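Budget thread. Our garment folding project has to put in its equipment request by the end of August, and a few people asked to see how a small group plans this. So I'm going to go through it post by post. Long one.

Background for anyone new. We want a robot to fold clothes on soft surfaces in ordinary bedrooms. The learning side needs a lot of recordings of a person doing the folding with a hand-held gripper. The robot arm comes later. Most of our money question is how much to put in each pile, and when.

First decision: hand-held grippers before arms. An arm needs a mount, a controller, floor space, a safety sign-off and someone trained to run it. A hand-held gripper needs a person and a bed. For the price of one arm with its mount we can get 6 hand-held units and still pay people to use them.

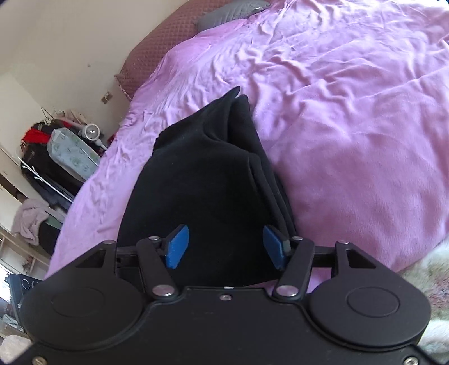 Ladan Sadeghi asked whether we'd end up paying twice, once for the hand-helds and again for arm grippers that match them.

Fair question. Partly yes. The fingers and pads are the same part on both, so those we buy once and share. The body is different. I've put the arm-side body in next year's request as its own line, with the quote attached, so it doesn't come as a surprise to whoever signs.

Three suppliers quoted. Mollberg was the cheapest per unit, but the pads are molded in and you have to replace the whole finger. Taheri costs more up front and sells pads separately. Misness wouldn't sell fewer than 25 units, so that was a short call.

We went with Taheri on paper. The pad question settled it. Pads are the part you will keep buying for as long as the project runs. If you are comparing quotes, ask for the price of the cheapest part that wears out, and ask how long it takes to arrive. Taheri said nine working days. Mollberg said it depends.

Second decision: what to fold. This turned into a bigger budget line than I planned. We had been practicing on hand towels, which are cheap and all the same. People's clothes are not. Dark, plain fabric matters a lot to us because the folds are hard for a camera to pick out, and we had almost none of it on the first shopping list.

So the list now has a clothing line. Secondhand where possible, mixed sizes, and at least a third of it black or close to black. I also added a lint roller line, which got a laugh in the meeting, and it stayed in.

Third decision: where to fold. We priced a mock bedroom in our own building. Bed, mattress, bedding, rack, lamps, curtain. The furniture was fine. The room was the problem, because we'd lose it for anything else for the whole year. Paying people to record at home came out cheaper, and you get many different bedrooms.

The cost of working in homes is that you don't control the light. A window near the bed can be very bright next to dark cloth. We asked for better cameras with this in mind and then took them out again. The upgrade was 69 dollars per unit, which is not much, but it also meant a new mount and a new calibration for every gripper. I moved it to the "if money is left" list.

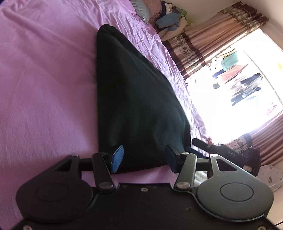
Why not just buy everyone a blackout curtain and skip the camera question, one reply said.

We talked about that. A curtain is cheap. But the robot will have to work in rooms with windows, and if every recording is made in the dark we've only moved the problem to a later budget. I would put the money toward more hours at different times of day. Hours are the thing we are always short of.

On hours. People time is the biggest line in the whole request, well ahead of hardware. I didn't expect that when I started. I had a spreadsheet full of screws and cables and one row that said "labor." That row is now its own sheet, with training, recording, checking, and redoing what fails the check. Please give redoing its own row. Ours was blank until Wednesday.

Storage. Video fills drives faster than you think. We're using Undudon for uploads, month to month. They offered a lower rate on a yearly plan and I said no for now. I don't want to be locked in before we know how much each home sends. I'll look again after the first full month.

Spares, since two people asked. For each gripper: one extra set of pads, one cable, a bag of screws. For the group: one complete spare unit that stays in a box. The spare unit was the first thing management tried to cut. I kept it in by writing down what we pay a person for a day when their gripper doesn't work. The two numbers were close enough to end the discussion.

Shipping is a line too. Cases, padding, labels, and the return trip. I forgot the return trip in the first version.

What got cut: a second style of gripper, the camera upgrade, a tablet for each home, and a folding table. The table would have given us a nice flat surface, but plenty of people fold on the bed, so that's where we want the recordings.

What's still open: the arm. I have two quotes and I don't like either. One has a good price and a service contract that costs about a quarter of the arm every year. The other has no service contract at all — if it breaks, you ship it back and wait. I've asked both how long a normal repair takes and neither has given me a number in writing.

My plan is to hold the arm money as a reserve and decide once we've seen a few weeks of recordings. If the finance side won't allow a reserve, I'll ask for a three-month rental and put up with the higher monthly cost. A rental would also let us try the mount height next to a real bed before we pay for steel.

If you have a rental contract for a small arm with terms you could live with, please send it over. I'm mostly interested in who pays for shipping and what counts as damage. I'll post the final version of the sheet, with supplier prices taken out, after it's been signed.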